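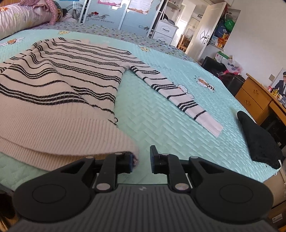
Folding striped sweaters so they don't stretch on the shelf
Laundry and Closets board – 9 replies

skutdale_mom
Hello all. English is my second language, so please be patient with me. I have a knitted sweater, pale pink going to beige, with black stripes across the body and the sleeves. Some stripes are one thin line and some are several lines close together. The hem is wide and ribbed, without stripes. My question is how to fold it. When I fold it in half from side to side, the stripes never meet, and after a week in the drawer I have a hard crease down the middle of the front. I do my folding on the bed, on the children's quilt with the bees, because the table is too small for the sleeves. Maybe the soft surface is the problem?
Also there is a little loop of dark thread coming out of the side seam, just over the hem. Do I cut it or not?

Flastovwood64
Do not cut it before you know what it is. If it is the end of a seam thread and you cut it close, the seam can open from there. Turn the sweater inside out and look first.
For the fold: front side down, sleeves in, then bottom up to the shoulders. Never down the middle.

tinned_pears
Agree about the middle. I disagree about front side down, though. With stripes I leave the front up while I smooth it, so I can see when the lines start to bend. When they are straight across, I slide my arms under and turn the whole thing over. It takes me one minute more and it is worth it.

Flastovwood64
You turn it over and the lines bend again. I have tried this.

tinned_pears
On a quilt, yes, maybe. On a table no.

skutdale_mom
Thank you both. I tried front side down on the quilt and the knit holds on to the stitching under it, so when I pull one side straight the other side does not follow. The quilt is padded and sewn in zigzag, it is not flat at all. The hem is also a problem. The front layer and the back layer do not lie exactly one on the other, I always see a second edge under the first one. Is the sweater sewn badly, or is it me?

moss_and_button
It is probably not you and not the sewing. Ribbing moves a lot. Take the hem at both corners, one in each hand, front and back layers together, and give a small pull to the sides, then let it rest on the bed. If the back still shows, pull only the back layer up from inside. I would not worry about a small difference, it disappears when you wear it.
The corner of a ribbed hem also likes to curl. I press it down with my palm for a moment and go on. No iron! An iron makes ribs flat and they stay flat.

jayasinghe_k
I use a folding board from Zuvwood for this. You lay the sweater on it, close the left side, the right side, and then the bottom. All the sweaters come out with the same width and the pile looks very nice. I paid 40 for it in May and I don't regret.

Flastovwood64
40 for a piece of board. A big magazine does the same work. Put it in the middle of the back, fold around it, pull it out.

jayasinghe_k
A magazine bends. I had the magazine method for years, and every sweater had a different size. But please do as you like.

skutdale_mom
I think I will try the magazine first – and if I am angry after one week, I will buy the board.
I looked inside now. The loop comes from the seam itself, it is the black yarn of one of the stripes, I believe. It goes in and comes out again a little higher.

moss_and_button
Then it is a carried yarn or a tail that was not hidden well. Take a blunt needle, or a thin crochet hook, and pull the loop to the inside. After that put a few small stitches through it with sewing thread, only in the seam, not in the knit. Don't pull it tight or the stripe next to it will pucker.

tinned_pears
One more thing about sleeves. I see many people fold them straight across the back, and then there is a thick place in the middle from two sleeves together. I bring each sleeve over and then turn it down, so it lies along the side with the cuff near the hem. The pile stays even.

Flastovwood64
Here we agree, finally.

skutdale_mom
Edit, 2021-06-09: I did the sleeves like this, cuffs down by the hem, on the floor with a towel under. With the magazine it is good, the crease is now on two sides and not in the middle. The loop is inside with 3 stitches. The only trouble is that the drawer is full, because the folded sweater is thicker than before. Does anybody keep knits standing, like files, or do they fall over?

moss_and_button
They fall over if the drawer is half full. If it is full, they stand very well. Put the folded edge up.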